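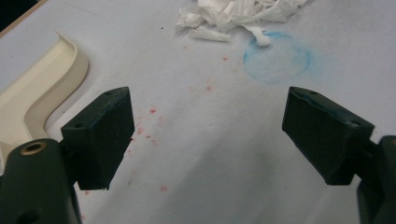
23 Sep 2019

New rule sheet from Vomix came in and Uthai Nilsuwan read all of it out before we started. Every run begins with both grippers open. Every run gets logged, even the bad ones. Fine by me. Then section four: the table must be "reset to standard condition" between runs. Standard according to who? Torn paper doesn't fall the same way twice, and I'm not going to lay out red specks with tweezers.

I asked. Uthai said to use judgment. The sheet is there to replace judgment, I thought, but I wrote it down.
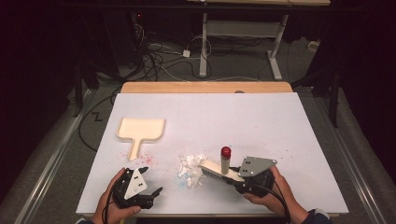 Vol. 2, p. 145

Brush and dustpan again. My own view is that the hold on the brush matters more than where the scraps lie, and the sheet gives it one line — "grasp firmly." Firmly can mean anything. The Chaimongkol sheet from May was worse, I'll admit, but it was shorter.

They want 100 runs under the new rules before anyone can propose a change. I said 60 would show the same thing. Uthai wrote that in the margin, where it will stay. Must ask who signs off on section four, and get a new pen.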